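Before You Budget for a Kitchen Robot Arm
Workshop and kitchen tips, page 4
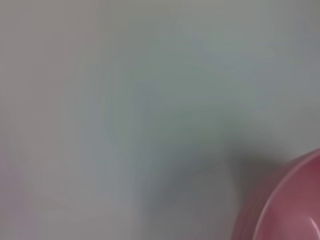

Start with the bowl

Every sales page for a home or small-kitchen arm opens with the sauce pan, the flipping pancake, the glass of wine. Skip all that. Ask what the thing does with a plain round bowl on a pale countertop, because that is most of the work. A glossy pink bowl is a decent test piece. The shine throws a small highlight, the bowl throws a shadow, and a cheap vision system may have opinions about both.

Bring your own dishes to the demo. If the seller wants to use theirs, write that down next to the price.

Write the job list first

Take a sheet of paper and put down the jobs you want done, in the words you would use with a person. "Move bowls from counter to drying rack" is a job. "Help in the kitchen" is a wish, and sellers love it.

Then cross out anything you do in less time than it takes to walk over and press start. When my neighbor Vendula Michalík did this for her catering kitchen she was left with 4 lines, and two of them were stirring. A stand mixer stirs.

What the quote leaves out

I have read a fair number of quotes by now and the arm is usually the honest part. Look for these:

Gripper. Often sold separately. Fingers that hold a jar may be hopeless on a thin rim.
Spare finger pads. They wear, and they get greasy.
Mounting. A countertop clamp is fine for a light arm. Anything heavier wants a proper base, and a base wants floor space.
Camera and cable. Ask if the cable at the wrist can be replaced at home.
Software. Monthly, yearly, or "free during the launch period." Treat the last one as monthly.
Shipping back for repair, both ways.

I set aside 500 dollars for the extras on my first one, a secondhand Pedum, and it was gone before the arm had lifted anything of mine. The base took most of it.

Speed and blur

Arms in promotional clips are often sped up, and the small print says so if you look. Ask for one run at normal speed with no cuts. Ask also whether the wrist camera is any use while the arm is moving, or if it has to stop and look each time. Stopping is fine. You just want to know, since a stop before every pickup can turn a short job into a long one.

If they show you the camera view, look at it yourself. Can you pick out the rim of the bowl? Can you tell shadow from dish? You don't need to be an engineer to ask how the software does it.

Measure the counter

Reach figures are given to the end of the arm, with nothing in its hand. Cut a piece of string to the stated reach, tape one end where the base would go, and swing it around the counter. Take off a hand's width for the gripper. Then look at what is in the way: the faucet, the cabinet doors, the toaster you were not planning to move.

My string came up short of the drying rack. The salesman at Havedora said the rack could be moved. It could, into the doorway.

Rent if you can

Dronier rents a small arm by the month in our area, and I would pay for 2 months before buying anything. The first month is novelty and tells you very little. Keep a notebook by the machine and mark each time you used it, each time you had to step in, and how long cleanup took afterward. Include the days you didn't bother to switch it on.

Zuzana Havlíček kept one of these notebooks in June and sent me a page of it. She had 24 entries, and by her own count around half say "did it by hand." She returned the arm and bought better shelves.

Questions to put in writing

Who fixes it, and where are they?
How long will parts be sold?
Does it still work if the company's servers don't?
Can it be washed down, or only wiped?
What happens when it drops something? Does it stop, or carry on with the next step?

Bednárik answered all five by email and said plainly that their arm could only be wiped. I still haven't bought one – the price is silly – but they are the only seller on my list without a question mark beside the name.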